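Reading time: 5 min

# Cendale Bin Objects – data card

Version 3, updated January

## Summary

Cendale Bin Objects is a set of still pictures of small household and toy items lying in a shallow group on the floor of a metal bin. It was put together for work on object recognition in clutter: finding each item, outlining it and giving it a name from a fixed list. This card covers the items, the bin, the labels and the known faults. File layout and loading code are described in the main repository.

- Pictures: 2,162
- Distinct items: 90
- Pictures held back for testing: 399
- Label classes: 29
- Maintainer: Leanne Ackroyd
- Labelling lead: Crisanto Calimlim

## What is in the set

The items were bought or collected for their shape and surface. Most fit in one hand. The list leans toward toys, brushes, tubes and small kitchen goods, with a smaller number of hardware pieces. Colour was a secondary concern, though we tried to avoid having a class in which every item was the same colour. Where that failed, the class is flagged in `classes.csv`.

Items fall into three loose groups:

1. Rigid items with a plain surface, such as cups, blocks and moulded toys.
2. Rigid or semi-rigid items with a textured surface, such as brushes and rollers.
3. Soft items that change outline depending on how they land.

Group 3 is the smallest and has the least reliable outlines. See Known faults.

Each picture has between two and 12 items in it. Items may touch or overlap. An item may rest in any position, including upside down, and no attempt was made to present a label or a front face.

## The bin

All pictures use an open metal bin with a flat floor. The inner back wall slopes, and so does the low front wall. An item that lands against either one can sit at an angle, and its outline will differ from the same item lying flat. The floor is scuffed and has two small dark holes in it, one toward each side. The holes are part of the bin and are not labelled. They have been mistaken for small items in past labelling rounds, so any label centred on a hole should be treated as an error and reported.

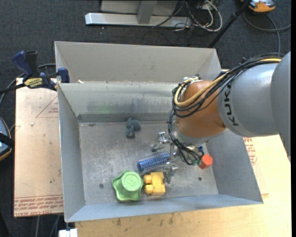

Figure 1. Five loose objects in the bin, among them a dark gray-blue animal-shaped toy toward the back and a blue cylinder with a bristly surface.

Scratches, smears and scraps are also left unlabelled. We considered cleaning the bin between sessions and decided against it. A surface that changes slowly over time is closer to what most users will have, and the pale scratches give low-contrast edges that a detector should learn to ignore. Users who want a clean background will need to mask it themselves – a floor mask is supplied with each session.

## Labels

Every item has one polygon outline and one class name. Outlines follow the visible part only. If an item is split by something lying over it, the pieces share an item number and are stored as separate polygons. Anything that is not a loose item on the list is left as background.

Class names are short and describe the kind of thing, with colour kept in a separate field. The colour field takes one main value and one optional second value. Gray-blue, blue-green and similar in-between colours caused the most disagreement in the first round. The current rule is to record both colours, with the stronger one first, and to leave the second value empty only if both labellers agree.

Toys shaped like animals are all in the class `toy_animal`, whatever the species. An earlier version split these by species. The split was dropped in version 2 after labellers could not agree on several of the lumpier ones.

Cylinders are assigned by surface:

- `cylinder_plain` for smooth sides
- `cylinder_textured` for bristles, ridges or a raised pattern
- `cylinder_unknown` where too little of the side is visible

Two labellers worked on each picture. Calimlim settled disagreements and keeps the log, which is included as `disputes.txt`.

## Splits

The test pictures were chosen by item. Ten items appear only in the test split, and their classes are represented in training by other items. The remaining test pictures contain familiar items in new arrangements. Results should be reported for both parts, as a combined score hides most of the difference.

## Known faults

- Soft items have loose outlines in the Galang sessions. A relabelled version is planned.
- Thin items standing against the sloped walls are under-represented.
- The colour field for the Ivik sessions was filled in from the item list and was not checked against the pictures. Strong shading can make the recorded colour look wrong.
- Nearly 90 pictures from the Vimow sessions had duplicate item numbers in version 2. These are corrected in version 3, and old label files should be deleted before updating.
- Class balance is poor. `toy_animal` and `cylinder_textured` are common, while several kitchen classes have only one or two items each.

## Suitable and unsuitable uses

The set is suited to detection, outlining and class naming in a fixed bin. It has also been used for testing colour naming, with the limits given above. It should not be used to estimate item size or weight. No scale reference is provided, and the item list gives bought dimensions for only part of the set.

## Corrections

Send label corrections as a patch against `labels/`, with the picture number and item number in the message. Please keep one picture per patch. Additions to the item list go to Leanne Ackroyd and are held for the next version.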